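Visit to the open day in Funeck
Thursday trip report, 3 September 2020

The open day at the Gorov house of packing begins at ten, but the bus from Flitano comes only two times in the morning, so I was there already before nine and waited by the gate. A woman from the office let the early people come in and gave us tea. There were 12 of us in the first group. In June the visit was canceled, and many had kept the same paper ticket from then. It was still good.

Gorov makes gift boxes and table things for shops: boxes, tins, round containers, tablecloths, small decorations. I knew the name from the market, where my aunt buys the boxes for her sweets. I didn't know that all of it goes out from one long building with a green roof, behind the train station.

First we went to the cutting room. The cardboard comes in big sheets, colored on one side only, and the machine presses the fold lines in it. It is loud and we had to stand behind a yellow line. Each sheet waits 48 hours in the building before it is cut, so that it takes the air of the room. If they cut it sooner, the lids don't close well later. I asked what happens with the wrong ones and they told me the schools in Funeck take them for drawing and crafts.

The second room is for gluing, and it smells strongly. We stayed there for a short time. A worker showed us how she presses the corner with her thumb and counts in her head before she lets go. I tried it, and my corner opened again when I put it down. She fixed it very quickly and was kind about it.

After this came the part I liked the most, the tables where they try the colors together. A shop doesn't order only a box, it orders a set, and somebody must decide if the orange of the box is good with fruit, with a cloth, with the other containers. So they put it all on a table as you would do at home before guests come. The tables have different cloths and you may walk between them and touch most of the things.
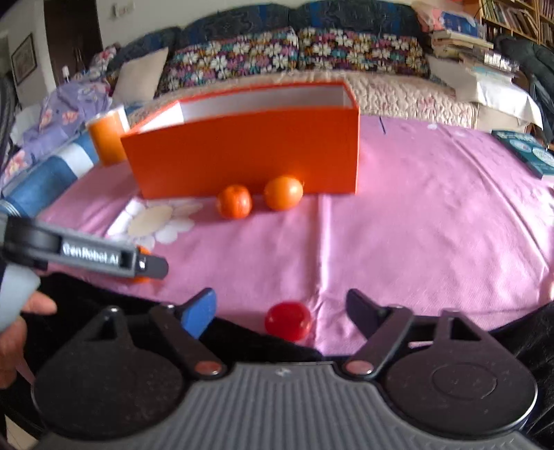

The orange box on the pink tablecloth, with fruit and a red ball in front.

I would never put orange on pink in my own kitchen, but I looked at this table for a long time. The box is white inside, and this makes the outside look stronger. The round container near it is orange too and has a white rim, so the two of them go well together. The real fruit is a good test, I think, because a tangerine and an orange don't have the same color at all when they lie next to each other. The cloth has a large flower in white and beige, which I first found old-fashioned. My neighbor in the group wanted to buy one just like it.

We could also vote. You got a small card and wrote the name of the table you liked. I wrote the pink one. In our group most people voted for a quieter table with gray and cream, from the Tijani set, which is sold already in the shops. I found it a little sad, but the tins in it are well made and the lids close with a nice sound.

The shop at the end is small and only open on visit days. I paid for 2 boxes with small faults in the color, and they were cheap. They had no tablecloths left at that hour, and this was a pity. One should go to the shop first and ask them to keep the things behind the counter. They do this if you ask.

Some practical notes for those who want to go. The whole visit takes nearly 12 minutes for each room, so it isn't tiring, but there are no chairs before the tea room. Wear closed shoes for the cutting room. The tea is free and the cake is not. The bus back to Flitano stops on the other side of the road, by the pharmacy, and the driver doesn't wait.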